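The two-page rule, and why I stopped grumbling about it

7 Jun 2024

I have been meaning to write this one up for ages, and then the kettle broke and I had to wait for the new one to come, and while I was waiting I thought, well, there's no excuse now, is there. So make yourself comfortable (with a tea, if your kettle works) and I'll tell you about our house rules for recording with the hand-held grippers.

Those of you who have been reading since the Flamska days will remember that I used to be quite rude about written procedures. At Flamska we had a binder. It was a lovely binder, with coloured tabs, and I don't believe I opened it after my first fortnight. When I moved over to Kiditz and was asked to help look after the recording side of things, I promised myself there would be no binder, and there isn't one! What we have is 2 sheets of paper, in fairly large type, taped up by the door. It started life as one sheet, but I do go on a bit.

The first rule is the one I argued against the longest, and now I'd defend it to anyone. Leave the background alone. When you set up a table for grasping, the temptation is to sweep everything off it and have one object standing on a nice plain surface like something in a shop window. It looks ever so tidy, and then the robot meets a real desk with real clutter on it and goes to pieces. So our rule says that whatever normally lives at the back of the table stays there, boxes, plant and all, and you only clear enough room at the front for the fingers to come in from both sides without knocking anything.

The second rule is about the grip itself. Both fingers should meet the object at the same time, or as near as you can manage, and you should squeeze only as much as you need. People new to it tend to clamp down as though they were opening a jar of pickles. I did it myself, for weeks. The ribbed part of each finger is there to give a little, and if you've squashed it flat you have gone much too far. We wrote "shake hands, don't wrestle" on the sheet, which I thought was rather good.
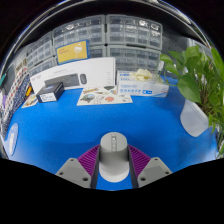
Fingers on both sides, clutter left at the back where it lives.

Rule three is the dull one: look at the screws before you start. The plates on the outside of the fingers are held on with screws, and screws work loose when you open and close a thing all day long. We check at the start of a session and again after lunch. It takes no time at all, and I can tell you from bitter experience that it is a great deal quicker than finding out in the afternoon that one finger has been wobbling since the morning. We lost 373 recordings that way in my second month. I had to go and tell everybody, and I brought a cake, and it was still a horrible conversation.

Then there's the matter of labels and papers. Anything with a person's name, address or phone number on it comes off the table before recording starts, and that includes delivery labels on boxes, which are terribly easy to forget. If a box has to stay, turn it round or cover the label up. Ordinary packaging is fine. I was a bit casual about this until a friend over at Brallico told me how long they had spent going back through old footage looking for one envelope, and I went home and rewrote that paragraph the same evening.

The last one is about people. No more than 12 minutes of gripping without a rest, and swap hands if you can. You'd think that holding something so small would be nothing, but wrists are funny things and they complain later. When we took on the Masanja work there was a lot of pressure to go faster, and I'm pleased to say we kept the breaks. A tired hand makes shaky recordings anyway.

I know some teams have far longer lists than ours. One I was shown had a separate form for moving a chair. Perhaps they need it, I wouldn't like to say. What I do know is that ours has been changed 7 times so far, always after something went wrong or somebody asked a question I couldn't answer, and each time we read it out together over biscuits before the new copy goes up.

If you do this sort of work and have a rule you swear by, please do leave it in the comments. I'd especially like to hear how other people handle shiny objects, which I haven't got a decent rule for yet, only a lot of muttering. And if anyone has an opinion on kettles, I'm listening to that as well.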